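How to sort out the drawer of old remotes, chargers and cables

By Rhiannon Morris
August 2, 2020
9 min read

Every home I have ever lived in has had one. In my mum's house it was the bottom drawer of the dresser, in my first flat it was a biscuit tin, and in the house we live in now it was, until this summer, two drawers and a carrier bag hung on the back of the cupboard door. You open it looking for a battery and shut it again with your hip, because something with a plug on it has risen up and caught on the runner.

I finally did ours over a wet weekend, with the radio on and a good deal of tea, and so many of you wrote in after I mentioned it that I thought I'd set the whole thing down properly. It isn't difficult. It does want a clear surface and a bit of patience, and I would set aside 90 minutes for one ordinary drawer, more if you live with somebody who likes to pick things up and tell you about them.

What you'll need

A table you can leave alone for a few hours. A roll of masking tape and a pen that writes on it. A small crosshead screwdriver for battery covers. Cotton buds, a soft dry cloth and a splash of white vinegar in an egg cup. A few fresh batteries in both the usual sizes, so you can test things as you go. Some freezer bags, or shallow boxes if you have them (the lids of shoe boxes do very nicely). And a washing-up bowl or similar for whatever is leaving the house.

Step 1: Take everything out

All of it, please, down to the fluff. I know it is tempting to rummage and pull out the obvious rubbish first, but I've tried it that way twice over the years and both times I ended up with a slightly emptier drawer that filled up again by October. Tip the lot on to the table, run the hoover nozzle round the corners of the drawer, and give it a wipe.

While you're doing this, go round the house and fetch the strays. There will be a cable down the side of the bed, one in the car and probably a remote in the toy box. They may as well join the party now.

Step 2: Make your first piles

Don't try to decide anything yet! At this point you are only putting like with like. I do remotes and handsets in one pile, plugs with a wire attached in another, wires with nothing on the ends but connectors in a third, and batteries off to one side by themselves. Anything else — spare keys, fuses, picture hooks, the little feet off a washing machine — goes in a bowl for later, and do be firm with yourself, as that bowl can eat up a whole afternoon if you let it.

Old batteries want a bit of care. If any are furry or crusted at the ends, pick them up with a bit of kitchen roll, don't rub your eyes, and wash your hands afterwards. Put a strip of tape over the ends of the square ones and the flat round ones before they go in a bag together. The round ones especially need to be kept well out of the way of small children and pets, so do those first and put the bag up high.

Step 3: Work out what each remote belongs to

Now the fun part, or the part I find fun at any rate. Take the batteries out of every remote, look inside, and see what you've got. There's very often a name or a model number on the back or under the cover, in tiny print, and if you can't read it, take a photo on your phone and make it bigger. I found the one for our old Lobo set-top box that way, a box we had given to my brother some years ago, and he had been getting up off the sofa to change the channel ever since, poor man.

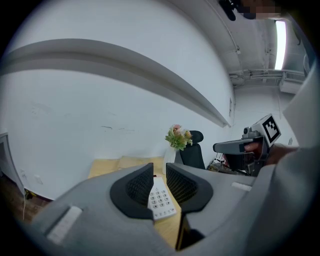 If there's no name on it at all, put fresh batteries in and walk it round the house. Point it at the telly, the radio, the fan, the fairy lights, anything that might conceivably listen to it. Press the power button and then a couple of others, and give each thing a second or two to wake up. When something answers, write what it is on a bit of masking tape and stick it on the back of the remote straight away. You think you'll remember. I certainly did, and then the phone rang.

To find out whether a remote is sending anything at all, look at the front end of it through your phone's camera while you hold down a button. On a good many phones you'll see a faint purple or white flicker on the screen. Some phones filter it out, so try the selfie camera as well before you give up on it, and bear in mind that a few newer remotes work by radio and won't show a light however long you stand there.

Step 4: Clean the ones you're keeping

A remote that has stopped working very often just has grubby contacts. Dip a cotton bud in the vinegar, squeeze it nearly dry against the side of the egg cup, and rub the metal springs and plates until the white or green crust has gone. Follow it with a bud dipped in plain water, again squeezed well out, then a dry one, and leave the cover off overnight before you put batteries back in.

For the outside, a barely damp cloth is plenty. Go round the edges of the buttons with a wooden cocktail stick and you'll be rather horrified by what comes up. Please don't spray anything directly on to a remote. I did this to the one for our Gredell heater, thinking I was being thorough, and the number six has needed a proper shove from the thumb ever since.

Sticky buttons will sometimes come right if you press them thirty or forty times while you watch something. If they don't, and it's a remote you really need, a replacement is generally cheap enough, and a universal one can often stand in.

Step 5: Match the chargers

This is where people get nervous, and they're right to take it slowly. A plug that fits is not always a plug that suits. Look on the body of the charger for the word OUTPUT and the figures next to it, which will be a number of volts and a number of amps, and then look on the thing you want to charge for its INPUT. The volts should be the same. The amps on the charger should be the same as the device asks for, or higher. If one says 9 volts and the other says 6, they don't belong together, however snugly they go in. With the round sort of plug, check the little diagram showing plus and minus as well, and make sure both diagrams agree.

Once you've made a match, label both ends. I fold a flag of masking tape round the wire close to the plug and write the name of the thing on it, so that when I'm on my knees behind the telly I know which one I'm about to pull out. Wademex make some lovely coloured clip-on tags which my sister swears by, but tape has done me perfectly well and I always have it in.

Throw out any charger with a cracked case, bent pins, or a wire that has split where it meets the plug. Don't mend it with tape and don't pass it on to anybody else.

Step 6: Be honest about the cables

You'll have too many. We had a great knot of them, and when I'd teased it apart there were whole families of identical ones, some still in the twist ties they came with. I kept two of each sort we use and let the rest go. If you don't recognise the end of a cable and nothing in the house has a hole to fit it, put it in a bag with the date on and give it a year in the loft. If you haven't gone looking for it by then, off it goes.

To store the keepers, wind each one loosely in a circle as wide as your hand, letting it fall the way it wants to, and hold it with a bit of ribbon or a hair bobble. Winding them tightly round your fingers strains the wire just by the connector and that's where they tend to break.

Step 7: Put it all back

Shallow boxes are the making of this. I bought a set of Venumen drawer trays years ago for cutlery and never got on with them, and they turned out to be just the thing, but cereal boxes cut down and covered in leftover wallpaper are every bit as good (and prettier, I think). Put the things you reach for most at the front, so in our case batteries and the phone leads, with the spare remotes behind, standing on their sides so the labels show.

Take the batteries out of any remote that is going to sit unused, and pop them back in the battery box. It saves you doing Step 4 all over again.

What to do with the rest

Remotes, cables and chargers shouldn't go in the ordinary bin. Most tips have a container for small electricals, and plenty of the bigger shops have a collection point near the door, so have a look at what your council says before you set out. Batteries go separately, and you'll find a tub for them in a lot of supermarkets. Working chargers are often welcome at a repair café or on a local giveaway page, as long as you say clearly what the output is.

As for the bowl of odds and ends, I'm afraid mine is still on the windowsill. There's a key in it with a green plastic cap that doesn't fit any lock we own, and if you've got one of those too, I'd love to know what you did with it.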